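Put It on the Board First
Posted 2021-11-10 in Workbench Opinions

I have put together a lot of small things in my life, most of them kits, and I have come to one firm opinion. Before any part gets joined to any other part, the parts should be laid out flat on a board, with space between them, where you can see them. I think this matters more than good tools and more than good instructions.

The usual way is to open the bag, dump it in the lid of the box and start on step one. I did it that way for years. You stir the pile with a finger until the right piece comes up, you use it, and you stir again. It feels fast. Then you get near the end and find that the short peg and the slightly less short peg have traded places, and the one you need is buried in something you already pressed tight.

My wife's uncle, Wiroj Somboon, built shelf clocks from kits and would not start until everything was out on a sheet of white painted hardboard. The Thongdee clock kit had 87 parts. He spent the first evening only setting them down, went to bed, and started the next day. I thought this was a waste of an evening. I have since changed my mind, mostly after ruining two kits of my own.

The color of the board matters. White is best for most things. Blue, black, brass and bare wood all show up on it, and so do the holes in a plate, which on a busy tablecloth turn into nothing. A dark table under the board helps too. You can tell where the work area stops, and a piece that has wandered off the edge is easier to miss if everything is the same shade.

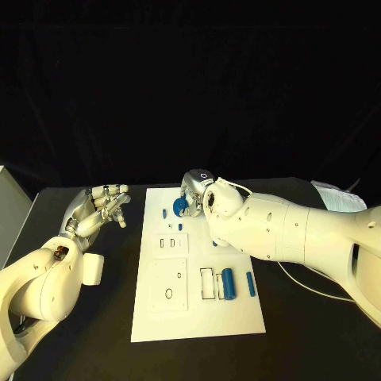
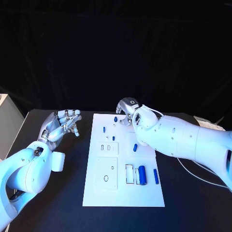 Blue parts and a slotted plate, on white boards over a dark top.

The other thing I believe in is keeping plates with cutouts flat and facing you. A slot tells you what goes in it if you look at it straight on. A narrow slot and a slightly wider one next to it are easy to tell apart from above. From the side, or in your hand under a lamp, they are the same slot, and you will try the wrong piece in the wrong one and then push. Most of the broken parts I have seen were broken by pushing.

Vlasta Atanasov disagrees with me on this, and she has built more than I have. Her view is that you learn a part by handling it, and that a board full of neatly spaced pieces teaches you nothing. She works from muffin tins, one type of part to a cup, and she is quick. I have watched her finish a Coledance music box in an afternoon. I will give her the music box. It is mostly gears, and gears look like what they are. I would like to see her do the Nimley cabinet from a muffin tin, where there are four side rails and only one of them is drilled on the left.

There are fair complaints. A board takes up room. Mine covers most of our kitchen table, so we ate on the couch for five days in April while I waited on a replacement hinge. If you have a cat, you need a cover of some kind. Round parts roll, and they should be stood on end if they will stand, or put in a shallow dish if they won't. A thin sheet will also bow in the middle when you carry it, so either buy a thick one or leave it where it is.

I also don't think the layout has to follow the instruction sheet. People get stuck on that. Mine goes big pieces at the far end, small ones close to me, since the small ones are what I drop. Somebody left-handed might want it turned around. What I care about is that each piece has a place and there is bare board around it.

The kit companies could do more. Maswood used to pack a printed layout card the size of the finished piece, with an outline for every part. They stopped, and the last kit I bought from them came with a link to a video. I would pay over the old price to get the card back. Until then I draw my own in pencil, straight on the board, and wipe it off with a damp rag when the kit is done.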